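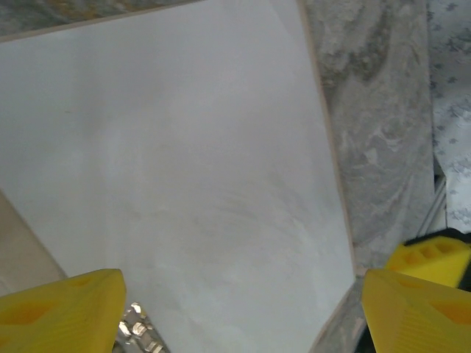 4. Réglage de la perception pour les objets plats

Accueil | Installation | Calibrage | Perception | Planification | Journaux

Publié le 2018-10-31 par Banafsheh Kermani

Cette section concerne le module de perception de Skono lorsque la cellule doit saisir ou faire glisser des feuilles, des cartons et des panneaux minces. Elle suppose que les deux bras sont montés, que le calibrage de la section 3 a été enregistré et que le service skono-vision est lancé. Les commandes sont à taper dans le terminal du poste de contrôle, depuis le dossier de la cellule.

4.1 Ordre des opérations

Les réglages se font d'abord sur la caméra de poignet, puis sur la caméra fixe, puis sur la fusion des deux. Si vous modifiez le masque de pince après avoir réglé la fusion, reprenez à l'étape 12.

4.2 Masque de pince

Les doigts jaunes entrent par le bas dans le champ de la caméra de poignet. Sans masque, leurs bords sont les contours les plus nets de l'image et le détecteur les retient comme les côtés d'un objet.

1. Ouvrez la pince jusqu'à la butée logicielle :
skono pince --bras droit --ouvrir

2. Ouvrez l'éditeur de masque :
skono masque --camera poignet_droit

3. Tracez un polygone autour de chaque doigt. Incluez les évidements orangés du plastique et la visserie métallique entre les doigts. Les reflets du métal changent à chaque mouvement et provoquent des points isolés dans la carte de contours.

4. Incluez aussi le support noir à droite.

5. Fermez la pince par paliers avec la touche P et corrigez le polygone à chaque palier. L'éditeur interpole entre les paliers enregistrés.

6. Enregistrez avec Ctrl+S, puis répétez les étapes 1 à 5 pour le bras gauche.

Remarque : le masque est lié au jeu de doigts. Si vous remplacez les doigts, créez un nouveau fichier de masque et ne renommez pas l'ancien.

4.3 Panneaux clairs et mats

Un panneau gris pâle vu de près donne une surface presque uniforme. La détection par texture (mode texture) y accroche les traces d'essuyage ou la poussière et place l'objet au mauvais endroit. Utilisez le mode tranche, qui cherche la ligne étroite du chant. Un chant beige sur un panneau gris suffit en général, même si la ligne est un peu courbe à l'image.

7. Dans perception.yaml, remplacez la valeur du mode :
mode: tranche

8. Réglez l'exposition de la caméra de poignet sur manuel. Départ conseillé pour une lumière diffuse :
exposition: 300

9. Affichez l'histogramme avec la touche H. Si le panneau sature, baissez la valeur par petits pas. Une image pâle reste exploitable tant que le chant se détache du panneau.

10. Placez le panneau de biais sous la caméra. Le contour doit apparaître comme un quadrilatère qui s'élargit vers le bas. Le logiciel redresse ce contour à partir de la pose du poignet, il n'y a rien à corriger à la main.

11. Vérifiez le score affiché en haut de la fenêtre. En dessous du seuil min_score, la détection n'est pas transmise au planificateur.

Attention : ne baissez pas min_score pour faire disparaître l'avertissement E-PLAT. Le planificateur accepterait alors les veines du sol marbré comme des bords d'objet et pourrait envoyer la pince contre la surface de travail.

4.4 Fond et sol à motifs

Le sol à motif de marbre et les parois à petits motifs floraux sont traités séparément. Le sol est modélisé par une image de référence. Les parois sont exclues par la géométrie.

12. Retirez tous les objets du sol, ramenez les deux bras en position de repos et lancez l'acquisition :
skono fond --camera fixe --images 100

13. Attendez le message « fond enregistré ». Ne passez pas devant la cellule pendant l'acquisition.

14. Ouvrez la vue géométrique et placez les quatre coins du sol. À l'arrière, cliquez sur la ligne où le sol rejoint la bande de bordure, et non sur le haut de la bande.

15. Remettez les objets. Seules les zones différentes du fond doivent passer en surbrillance. Si les ombres portées ressortent aussi, activez ombres: ignorer.

Remarque (A. Hosseinzadeh) : refaites le fond après tout changement d'éclairage. Sur la cellule de Vitberg, le fichier de juin était resté en service après le changement des lampes et le carton était détecté trop large d'un côté.

4.5 Feuilles qui se recouvrent

Quand une feuille blanche recouvre en partie un carton, la caméra fixe voit deux régions de couleurs différentes qui se touchent. Par défaut, Skono les sépare, puis estime laquelle est au-dessus à partir de la continuité des bords.

16. Activez le suivi des couches :
couches: oui

17. Ouvrez la vue Scène. Chaque feuille doit avoir son propre contour et un numéro de couche. La couche 1 est celle du dessus.

18. Si une feuille est froissée, passez sa forme de rectangle à polygone. Un rectangle forcé sur un papier froissé décale les points de prise vers l'extérieur.

19. Si un petit objet est posé sur le carton, donnez-lui une étiquette distincte. Sans étiquette, il est fondu dans la couche du carton et les trajectoires de glissement n'en tiennent pas compte.

20. Approchez les deux pinces du centre à vitesse réduite et contrôlez que les contours tiennent lorsqu'un bras masque une partie des feuilles. Un contour masqué passe en pointillés et garde sa dernière position connue.
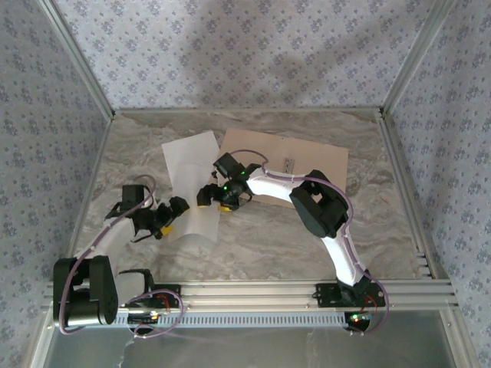
4.6 Zone partagée entre les deux bras

Au-dessus des feuilles, les pinces travaillent à courte distance l'une de l'autre. Le planificateur réserve cette zone à un seul bras à la fois, sauf si la tâche est déclarée conjointe.

21. Dans planification.yaml, vérifiez la largeur de la zone, en unités de la grille :
zone_partagee: 580

22. Pour une tâche à deux bras (tenir d'un côté, tirer de l'autre), ajoutez conjointe: oui dans le fichier de tâche. N'utilisez pas ce réglage au niveau de la cellule.

23. Ajoutez les câbles violets au modèle de collision avec le profil cable_boucle. Ils forment une arche au-dessus des poignets et le modèle d'origine des bras ne les contient pas.

24. Lancez la simulation à vide, puis l'exécution pas à pas :
skono plan --simuler
skono plan --pas

Attention : en mode pas à pas, la touche Entrée valide le mouvement des deux bras si la tâche est conjointe. Gardez les mains hors de la cellule.

4.7 Messages courants

E-PLAT : score inférieur au seuil. Reprendre à l'étape 8.
E-MASQUE : le masque ne correspond pas à l'ouverture de la pince. Reprendre à l'étape 5.
E-FOND : image de référence absente ou trop ancienne.
E-COUCHE : ordre des feuilles indécidable. Déplacer légèrement une feuille ou fixer l'ordre à la main dans la vue Scène.
E-ZONE : les deux bras demandent la zone partagée sans tâche conjointe.

Si un message persiste, joignez au ticket le fichier perception.yaml et le journal complet. Le ticket 2 591 (W. Jakubowski) décrit le cas où E-MASQUE et E-PLAT alternent sans arrêt : le masque du bras gauche avait été chargé sur le bras droit.

À lire aussi
Calibrer la caméra fixe avec la mire Juhl
Écrire un fichier de tâche conjointe (Nazanin Tehrani)
Lire les journaux de skono-vision
Passer d'une cellule Torusetti à un bras à une cellule à deux bras (Behrouz Kazemi)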